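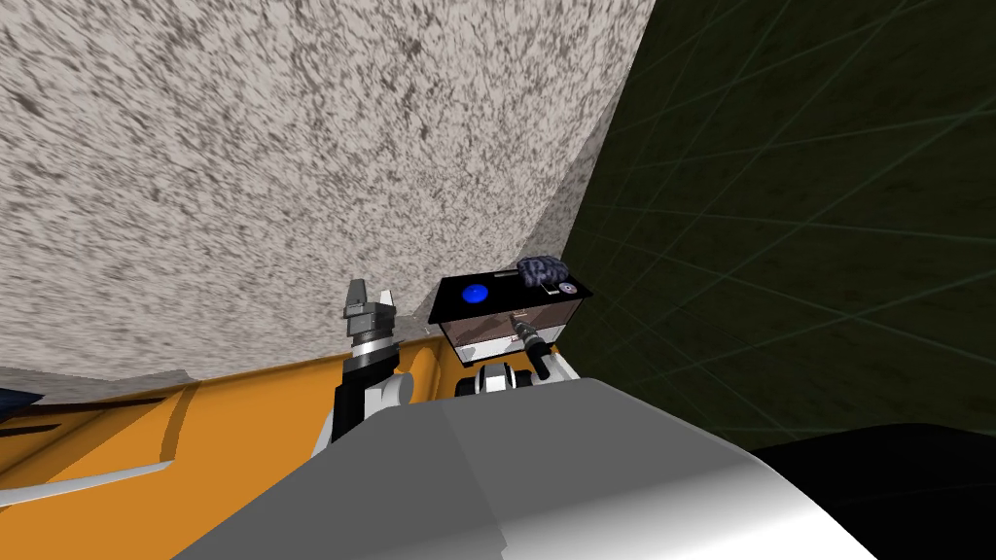
Home | Notebook | Kit reviews | Bench bookings | Log out

26 March 2025

Day two with the Fillska trial license, and I'm warming to it! Quick recap for anyone reading over my shoulder: Fillska is the two-arm kitchen simulation pack that Winititz sells as an add-on, and we have to say yes or no before the quote runs out. The quote is 580 a seat per year, 12 seats minimum (I asked, they won't budge, I'll ask again).

Spent most of the morning on the box appliance task, the one with the glossy black top and the see-through brownish sides. I like this asset a lot. The blue circle on top is easy to pick out, and so is the little silver disc at the other end. What I don't like is the crumpled dark blue cloth thing up there right by the disc. Can we turn it off in the config? Couldn't find a switch. Bo-ram Lim thinks the clutter is seeded per episode, so I'm going to fix the seed tomorrow and see.

Ran 80 episodes on the stock controller. No crashes, which is already better than the Kelthorpe demo we had in November (I still have the error logs from that one, ugh). The right wrist likes to come in low, under the box, with the tool end angled up at the front panel, and from the head view I can't tell touching from nearly touching. Contact readout is buried three menus down. Asked support for a hotkey.

Textures: the speckled surface looks stretched to me, long diagonal smears, and the green wall grid is so faint in the dark corner that it's no use for judging distance. Might just be our lighting preset. Nwosu's people run the same pack and I want to see their settings before I complain.

Left arm mostly hangs up there with the gripper open. Fine for this task, but I want a proper two-handed one before we sign anything.

To do:
- fixed seed, rerun, same controller
- second camera on the front panel
- write to Winititz re seats and the hotkey
- Bo-ram to try the install on bench 8, the old graphics card is in that one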